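Miltstead Film Society
Programming Meeting - Minutes
August 13, 2019

Present: Ha-neul Pyo (chair), Alžběta Holub (minutes), R. Denny, C. Marsh, T. Oyelaran
Apologies: L. Finch

1. Minutes of the July meeting
Approved with one correction. Under item 4, "digital print" should read "DCP."

2. Matters arising
2.1 The loan form for the portable screen has been signed and returned.
2.2 The distributor of "Nullholm" has confirmed that the running time on its website is wrong. The version supplied to societies is the shorter cut. The fall brochure will give the shorter time.
2.3 No reply yet from the rights holder for the silent program. R. Denny to write again. If there is no answer before the next meeting, the slot will be released.

3. Fall season
3.1 The draft schedule was reviewed. It lists seven features, all of which are now booked except the closing title.
3.2 Closing title. Two films were under consideration: "Stesier," a family drama set over one holiday weekend, and "Karam," a road picture about a retired surveyor and his daughters. C. Marsh had seen both and preferred "Karam" for the lead performance, but found the last half hour slow. T. Oyelaran noted that the season already has two films about aging fathers and that a third would be hard to sell. A. Holub replied that "Stesier" has the same problem, the father in that case being dead before the titles.
3.3 Vote taken. "Karam" carried, 3 to 2.
3.4 The license fee for "Karam" is $700 for a single showing. Approved. A second showing was not pursued.
3.5 Start time to stay at 7 p.m. for all features. The request for an earlier start in November was declined.

4. Projection and sound
4.1 The center channel dropped out twice during the July screening. The fault was traced to the cable between the processor and the amplifier. Replacement cable to be ordered - R. Denny.
4.2 Masking. The side curtains do not close fully for the 1.37:1 format. Agreed to measure the gap before any work is priced.
4.3 Subtitle files are to be checked on the house server, from start to finish, no later than two days before each showing. A spot check is no longer enough.

5. Animation evening
5.1 H. Pyo reported on the shorts program. Submissions are closed. The order of films will be set by running time, shortest first, with the interval after the fourth title.
5.2 Program notes are to be limited to one paragraph per film. Director, country, year and format must be given in that order.
5.3 Material received in the wrong frame rate will be returned to the sender for conversion. The society will not convert files itself.
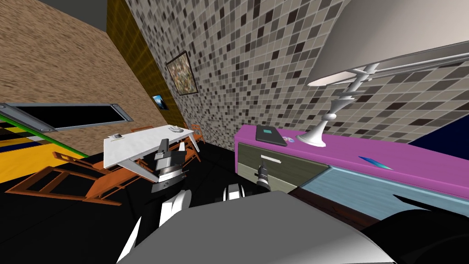
Item 5: rendered interior with mosaic tile wall and framed pictures.

6. Membership
6.1 Renewal letters go out with the brochure. The card design is unchanged.
6.2 The student rate was discussed. Deferred until the door figures for the season are available.

7. Any other business
7.1 C. Marsh asked that post-film discussions end on time - the last one ran into the lock-up period. Agreed. The chair will give a warning before the close.

Meeting closed. Next meeting to be set by email.

Minutes taken by A. Holub

Contact the secretary | © 2019 Miltstead Film Society | Back to top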